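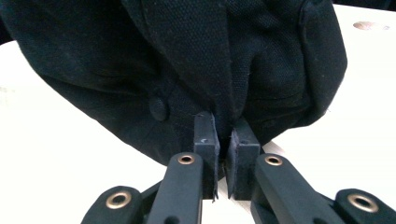
Home Contents Chapters Glossary Index

Chapter 14
Heavy Cloth and How It Folds

By the time you reach this chapter you have spent a good many evenings with light cotton, and I hope you have made your peace with it. You can press a seam open, you can turn a narrow hem without saying anything your grandmother would object to, and you have most likely finished the drawstring bag from Chapter 3 (and then made several more for people who hadn't asked for one). Now we move on to the coarse, heavy cloths, the canvases and their cousins, and I should tell you at the start that they are my favorites. I learned on them. My first teacher, Lăcrămioara Anghel, kept a workroom over a hardware store in Brivthorpe, and she put a folded length of black canvas in front of every new student before she would let them near anything pretty. We were not allowed to cut it. We were allowed to fold it, unfold it, gather it up in our hands, put it down on the table, and look at what it did. This went on for most of an afternoon, and I remember being thoroughly annoyed and wanting very much to use the scissors.

It took me years to see what she was after, and I'm going to try to give it to you in one chapter, which I realize is a little unfair to her.

A heavy cloth has opinions about where it would like to bend. Take up a piece of lawn or voile between your finger and thumb and it falls straight down from the pinch in dozens of small, obedient folds. Do the same with canvas and you get something quite different. A ridge rises where you are holding it, and on both sides of that ridge the cloth swells out into big soft curves that seem much too large for the amount of fabric you picked up. Push it together on a tabletop and it stands up, almost like dough. You can pat it down and it will come back up again. Beginners tend to fight this, and they fight it with pins, and the pins bend, and then they write to me.

So we'll begin with the folding, and come to the sewing later on.

Before You Read On

Please find yourself a piece of coarse woven cloth, a yard if you can spare it and less if you can't. An old tote bag opened up along its seams does very nicely, and so does the leg of a pair of work pants. Dark colors are harder to see folds in, and for that very reason I'd like you to try a dark one at least once. With white cloth the shadows do all the work for you. With black you have to tilt your head and catch the light as it slides across the weave, and after a while you find that you are using your fingertips as much as your eyes, and your fingertips are going to be much more useful to you at the sewing machine.

Clear the table, too. A pale, smooth surface is best. I used to work on a bare wood table, and I loved that table, but coarse cloth drags on unfinished wood and you can't tell whether the fabric is resisting you or the furniture is.

What You Will Learn

In this chapter we'll look at how a plain coarse weave is put together, and why its threads come loose at a raw edge so much more readily than the threads of a fine one. We'll go through the three kinds of fold that heavy cloth makes when it is left to itself, and the pleats and gathers you can persuade it into. After that there is a long section on buttons, because a button sewn to canvas lives a harder life than a button on a blouse, and the chapter closes with the Liltis apron, your first project in a cloth that weighs more than you expected it to.

Some Words We Will Need

Grain. You met this one in Chapter 3, and it means just what it meant there: the direction of the long threads, running parallel to the finished edge of the cloth as it came off the bolt. In a coarse weave you can see it plainly without pulling a thread. Hold the cloth near a window and follow one line of it along with a fingernail.

Bulk. This is simply how much room the cloth takes up once it has been doubled over on itself. Two layers of lawn are still thin enough to forget about. Two layers of canvas are a small hill, and where a hem crosses a seam you may be trying to sew through six or more. Most of the broken needles in my classroom were broken at exactly that spot.

Pinch. I use this word for a fold you take up between two fingers, or between any two firm surfaces, and hold. Tailors have other names for it. A pinch is temporary, and you make one to find out how the cloth will behave before you commit to a pleat. Watch what happens on either side of it as you draw it down: the cloth nearest your fingers goes tight, with creases running off at a slant, while the cloth farther away stays loose and round. The slanting creases are telling you how the pull is traveling. If there is a button close by, they will very often run right toward it or just past it.

Fray. A raw edge of coarse cloth sheds its threads, and it begins shedding them the moment it is cut. You'll find them on your sleeves. A little fray is harmless, and some people leave it on purpose as a trimming, but a frayed edge that gets caught up inside a fold makes a lump you can't press out, so it's a good habit to run your thumb along the edge and clear the loose ends before you fold anything permanently.

Shank. The small stem, either part of the button or made out of thread, that holds a button up off the cloth. We made a short one in Chapter 3 and hardly noticed it. On heavy cloth the shank has to be long enough for a thick layer to sit underneath the button without being strangled, and we will be measuring it.

A First Exercise, with No Scissors

Lay your cloth out on the table and smooth it, but don't iron it. Put both hands flat at the far edge and slowly bring them toward you, letting the cloth heap up in front of them. Stop when it seems to want you to stop.

Now look at it for longer than feels reasonable. Somewhere there will be a broad fold that sweeps down and spreads out along the tabletop, and somewhere else there will be a puffier place where several small folds have stacked up against one another. Those two shapes are going to come up again and again. The first is what we'll be calling a roll, and the second is a cluster. (The third kind, the break, only turns up when cloth has been stored badly, and we'll get to it in the next section along with what you can do about it, which isn't much.)

Choose a place between the two and take a pinch there, drawing the cloth a little toward you. Don't yank it. See how far off the roll begins to flatten. Let go, and take another pinch a hand's width to one side, and see whether the same thing happens. My students usually want to know what the right answer is, and I'm afraid I have always been a disappointment to them on this point. Write down what your cloth did. Then, if you have a second cloth in a different weight, do it all over again and write that down as well.

One more thing to notice while the heap is in front of you. Coarse dark cloth picks up lint like nothing else on earth, and you will see little pale specks across the weave that were certainly not there when you unfolded it. Leave them for now. We brush heavy cloth at the end of a job, in one direction, with the grain, and if you start fussing at it now you'll be fussing until April.

A Note on Supplies

Needle sizes and thread weights for this chapter are in Table 14 at the back of the book, and the Kumum and Chou patterns use the same ones, so you won't need to buy everything over again when you get that far. Please don't try to make do with the needle that is in your machine at the moment. Lăcrămioara used to say that she could hear the wrong needle from the stairs, and I believed her then and I believe her now. Set your stitch length longer than you have been using and sew a test line on a doubled scrap before you begin.

When your notes from the exercise are done, shake out the cloth, fold it loosely, and keep it beside you for Section 1, where we'll pull a corner of it apart thread by thread and see how it was made.

Previous chapter Next chapter

Last updated: 9/9/24

Contact the publisher | Copyright, all rights reserved | Back to top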